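Search this board
Enter keywords Go Advanced

Finger pads for the Year 9 gripper project — tape or cast?

bernadette_p
Hello all, and apologies in advance for the length of this one. I run the after-school robotics club at Grimomdale and we've got 10 kids this term building up hand-held grippers, the idea being that they record themselves doing small tabletop jobs and then try to get the arm to copy them. They are having a lovely time and so am I! The green fingers have come up beautifully, but the pads on the inside faces are driving us all a bit mad. We wrapped them ourselves and the top edge has started to lift, and there are little threads coming away down at the bottom corners.

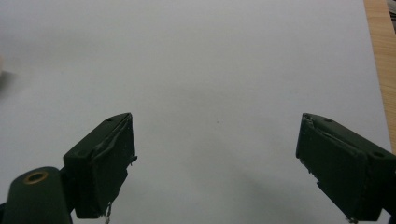
I've told the kids we can rewrap them before the next session, but I'd hate to be doing it every fortnight until the end of the year. Has anyone found something that lasts, and that a fourteen-year-old can put on without gluing themselves to the bench?

amrit_l
Lovely to hear from another school club, Bernadette. We went through all of this in January. My honest advice is to stop wrapping over the top edge altogether — run the pad to just short of it and leave the plastic bare. Every time a finger brushes the table or a box, that fold is the first thing to catch, and once it's up it collects fluff and never goes back down. Clean the print with a bit of metho first, let it dry properly, and press the tape on for longer than you think you need to.

Nedelcu_N
I'd have to disagree with Amrit there, in a friendly way. If you stop short of the top you lose grip right at the tip, and that's where the kids pick up all the small fiddly stuff, washers and so on. Cast the pads. We pour silicone into a printed mould and they've outlasted 2 sets of fingers. It's messy, I won't pretend otherwise, but my students look forward to pour day more than the competition.

amrit_l
Fair enough about the washers, Nelu, although I'd say a beginners' club shouldn't be chasing washers yet. We had ours on foam blocks for the whole first term and they learned plenty. Silicone also needs a good long cure, and if your club only gets the room for an hour and a half that's a session gone.

domnica
Could you do a bit of both? Tape for now so they can keep recording, and let a couple of the keen ones work on a mould on the side. One thing I'd add is to change both pads together. We changed one side only and the fresh pad gripped so much harder that everything twisted as it closed, and we had to throw out 4 recordings before one of the girls worked out why.

bernadette_p
Oh, that's very useful, Domnica, thank you, I would certainly have done just the worse one. I've got two Year 10 helpers who'd jump at making a mould. Nelu, would you be willing to share your file? And does the colour matter at all? The kids are lobbying hard for purple.

Nedelcu_N
Happy to, I'll dig it out tonight. It's drawn for our fingers, so they'll need to measure yours and adjust it — good practice for them anyway. Purple is fine by me, ours are a sort of mustard.

amrit_l
I still say tape! But do post how the purple ones go.

Related threads
Pustholm regional day: who's bringing a practice table?
Cheap foam blocks for pick and place
Rultlow controller drops out after firmware update
Getting Year 7s to label their recordings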